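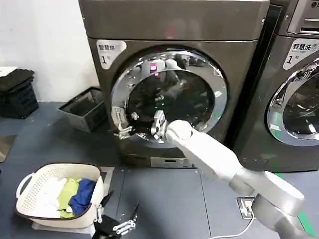 Pero abrir una puerta redonda es facilísimo, escribe una lectora: se tira y ya está. Para una mano humana, sí. La mano nota dónde está el borde, corrige la posición y afloja si algo se atasca. Un robot necesita que cada una de esas acciones esté resuelta por una pieza o por un programa.

Pinzas que abren lavadoras

En el laboratorio Lins, de Carkunthorpe, se comparan pinzas para brazos robóticos. La pinza es la pieza que va al final del brazo y hace el trabajo de la mano. La prueba consiste en abrir la puerta de una máquina de lavandería, de las que se cargan por delante, y en manejar la ropa de un cesto.

La puerta es una buena prueba por tres motivos. El aro es de metal brillante y refleja la sala, lo que confunde a las cámaras. Además, es curvo, y dos dedos planos solo lo tocan en una zona pequeña. Por último, la puerta gira sobre una bisagra: la pinza no puede tirar en línea recta, tiene que seguir un arco.

Dos dedos

La pinza más sencilla tiene dos dedos. Un motor los acerca y los separa. El modelo de esta comparación se llama Stitley 2. Sus ventajas son el peso y el control: solo hay un movimiento que calcular. Para coger una camiseta basta con bajar los dedos abiertos, cerrarlos y subir.

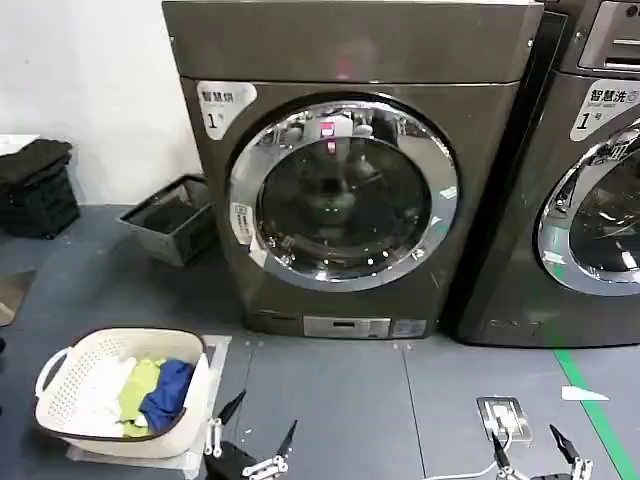
Otro lector pregunta por qué no se pone directamente una mano de cinco dedos, como la nuestra. Se puede, pero cada dedo añade articulaciones, y cada articulación añade un motor o un cable, peso y posibilidades de avería. El programa también se complica. Los ingenieros suelen empezar por la pinza más simple y añaden dedos cuando la tarea lo exige.

Tres dedos

Una pinza de tres dedos puede rodear un objeto por varios lados. En el borde de una puerta, eso reparte la fuerza. Si un dedo resbala, los otros dos siguen sujetando. A cambio, ocupa más sitio y le cuesta entrar en huecos estrechos.

En el laboratorio se hicieron 300 intentos de apertura con cada pinza. Se anotaba un fallo cuando los dedos perdían el borde antes de que la puerta estuviera abierta del todo. La pinza de dos dedos falló 17 veces. La de tres dedos, llamada Custness, falló 6. Con la ropa todavía no hay resultados completos.

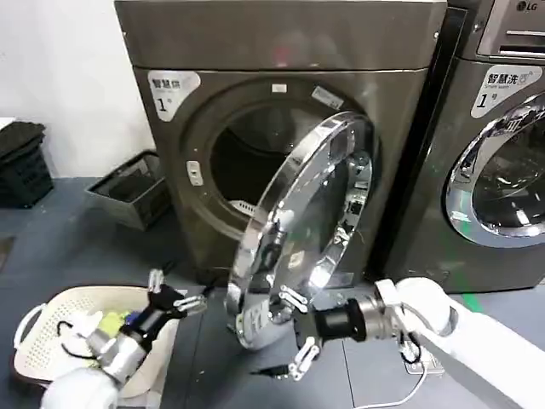
¿Y el brazo?

La pinza no trabaja sola. El brazo tiene varios tramos rígidos unidos por articulaciones, y el último giro, el de la muñeca, decide con qué ángulo llegan los dedos. Si la muñeca llega torcida, la mejor pinza falla. Por eso, al comparar pinzas, el brazo y el programa tienen que ser los mismos. Si se cambian dos cosas a la vez, no se sabe cuál ha producido la diferencia.

Prueba en casa

Coge un calcetín usando solo el pulgar y el índice. Después sujeta el borde de un plato de plástico de la misma forma y gíralo despacio. Repite las dos pruebas añadiendo el dedo corazón. Anota en cuál de ellas se nota más el cambio.

Palabras técnicas

Articulación: unión que permite el giro entre dos tramos del brazo.
Muñeca: articulación situada justo antes de la pinza.
Bisagra: pieza sobre la que gira una puerta.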